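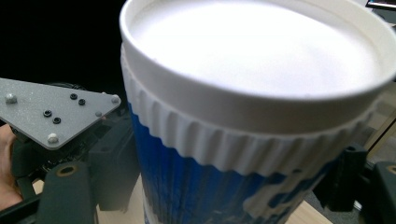 *A hand-held Uledari gripper with its fingers on either side of a lidded cup.*

**Uledari** is a pair of hand-held grippers built at the Villa, a shared workshop in Memville. The plans call it a weekend project. The build log runs to 15 evenings, and the parts list, given as 8 items, leaves out every screw.

Each unit has a gray plate bolted over a dark body with two fingers. A person holds one in each hand and does a chore while the motion is recorded for a robot arm, named Nukow, to copy later.
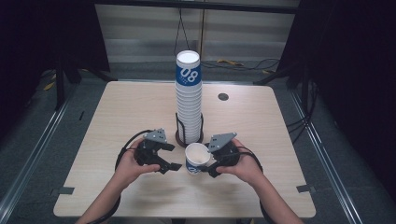 Paper cups are the usual test object. They are cheap and light, and they flatter the design, as critics of the project have noted. The log lists 453 recordings and calls the set "varied," a generous word for a table and a stack of cups. No results with glass or metal have been published.

The claim that Nukow can learn a task from the recordings alone rests on 2 short clips, both posted by the builders. No other workshop has reported repeating it. A second version was promised for June.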